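Progress report, shared kitchen refit, second period
To: Findeo small works fund
From: Floor Schouten, site lead

Short one this time, sorry, deadline is 4:00 pm and I only got the invoices from Hermans at lunch.

Spent to date: 2,538 out of the 3,000 grant. Sink, faucet and counter all paid. Dishwasher paid and in. What's left is sealant, a second rack if we agree on it, and the sign for the cabinet door.

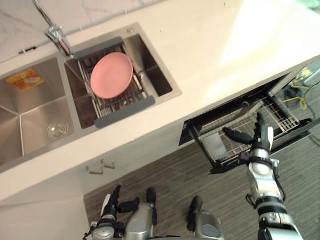
Dishwasher drawers took longer than planned. Trireva sent the wrong hose first, then the right hose with no clamp. Fixed in December. Nine households have the key now and most use the kitchen for the evening meal, so the counter gets real wear. No chips reported so far. One complaint re the cabinet hinge, tightened it myself.

Dish drying – the old towel-on-the-counter habit was the main thing people moaned about in the first survey. Water ran to the back and sat there. We went for a rack that lies over the sink bowl so the drips go down the drain and the counter stays free for chopping. Cheaper than the wall shelf in the orignal budget, saved 200, moved to the faucet line as agreed by email.

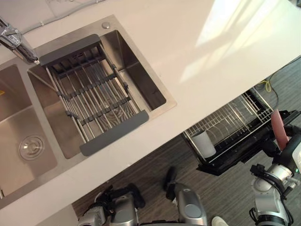 Polilen wrote back on the draft that the rack is fine for plates but big pots still end up on the counter, and could the next order include a mat. Fair point. Will price one, should fit in what is left.

House rule for now is plates and bowls by hand only when the dishwasher is running, everything else waits. Works most evenings, less so when there's a birthday.

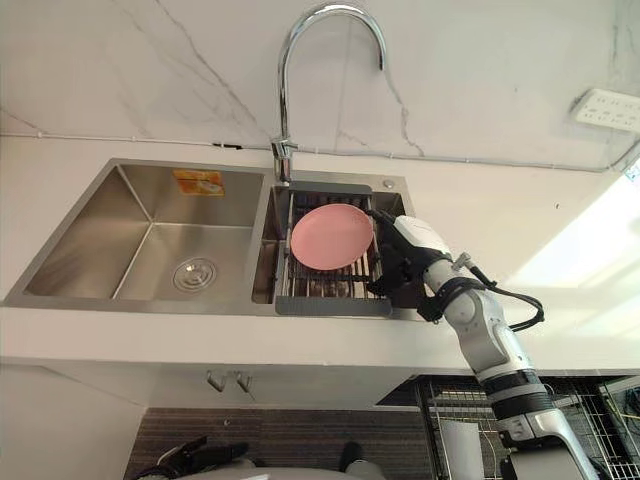

Remaining jobs are small. Seal the joint where the counter meets the marble, look at the hinge again, get the sign up. I also want the cable along the bottom of the backsplash clipped higher or boxed in, it runs right behind the faucet and I'd like it away from the splashing. The sticker on the back wall of the big basin can come off at the same time. Electrician quote requested, not recieved yet. Will forward when it's in, plus the last two receipts.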